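Shed build update. The arm is back on its stand and I've spent the evening on the sorting bench for the Platberg project. Bit of a thread.

The job is dull on purpose: gears go in the blue bin, then come out again. If it can do that all night I'll trust it with something I care about. 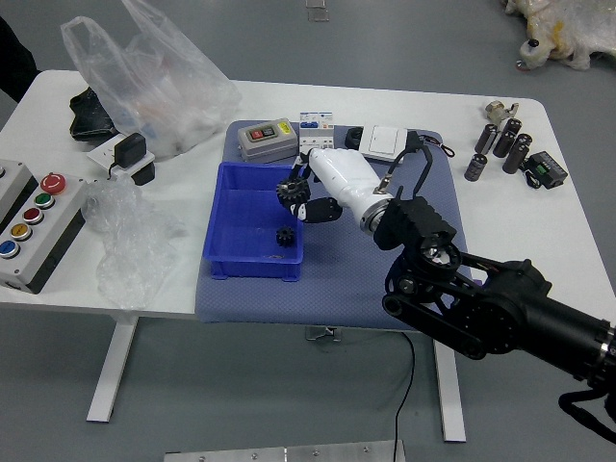 Grip force is the part I keep changing. Started at 445 on the Reltura driver, which is a raw number and means nothing outside my config file. Now running lower with a slower close.

The mat has helped more than any code I wrote this month. On the bare table the parts skated off whenever a finger brushed them. Cheap padded stuff, cut with scissors.

Someone asked about the other bits along the back. Switches, a breaker, a wall plate. They're next on the list once gears are boring. Capacitors after that, and I'm not looking forward to them. Tall, round and easy to knock over. 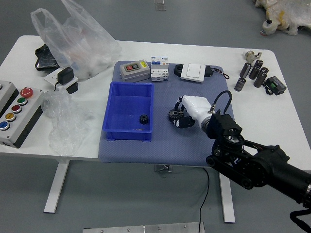
Fingers down at the mat, small gear in the bin.

Still to do: tidy the cable over the hand, get the log to stop filling up after 1000 lines, and rewrite the approach so it comes in from higher up. The last one will take up to 14 hours if the wrist work in October was any guide.

Config goes up when I've cleaned out the swearing. Kettle's on.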